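How to Come Back to Pickup Basketball After a Long Layoff

Most comeback advice is written by people selling a program. I have bought two of those programs. Both had the same stock drawing of a kneecap and both told me to "listen to my body," which had been telling me to stay on the couch.

What follows is what got me back onto the court at the Trardale rec center after a bad ankle and a long stretch of excuses. It assumes a doctor or physical therapist has already cleared you to play. If that hasn't happened, close this page and make the appointment.

Step 1: Throw out your old numbers

You remember your best season. Your tendons don't. I used to log every makeable shot in a notebook, and the last entry before I got hurt said 1685 makes for the summer. I spent my first month back trying to match that pace and got a sore elbow out of it. Start a new page. Write down minutes on the floor and how you felt the next morning, and leave it there.

Step 2: Walk before you jog, and yes, I mean walk

Do your first sessions alone, at an off hour. Walk through a layup on each side. Walk through a defensive slide. It looks silly and the teenagers will stare. Do it for 6 sessions before you run hard at anything.

I don't buy the idea that a foam roller replaces this. Roll if you like it. I've seen plenty of people roll for twenty minutes and then pull a calf on the first fast break.

Step 3: Learn to land again

Jumping comes back by itself. Landing is what hurts people. Stand on the bottom bleacher step, drop down, land on both feet with your knees over your toes, and hold it for three seconds. If you wobble, that was a bad rep. Glória Garcia, who coached the women's league in Clotlow when I played there, made us do these until the gym was dead quiet on contact. Noise means you're landing stiff.

One-footed landings come later. Give it a few weeks.

Step 4: Be suspicious of gear

A brace may help, and your therapist is the one to ask. Past that, the claims get thin. I paid $235 for a pair of Funine high-tops that promised "ankle confidence," and I rolled the same ankle in them – standing in line for water. Shoes should fit, grip the floor and have some life left in the sole. Compression sleeves feel nice. That's as far as I'll go.

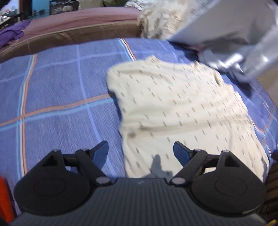

Step 5: Play short, then leave

Your first real run should be one game to eleven. Tell the others before it starts, so there's no argument when you walk off. The second game is where tired legs start cheating, and you'll feel great right up to that point. Go home anyway.

Add a game only after you wake up the next day with nothing worse than ordinary soreness. Sharp pain or swelling sends you back to Step 3. I was sent back twice, and the second time was the Leitão tournament in December, which I had no business entering.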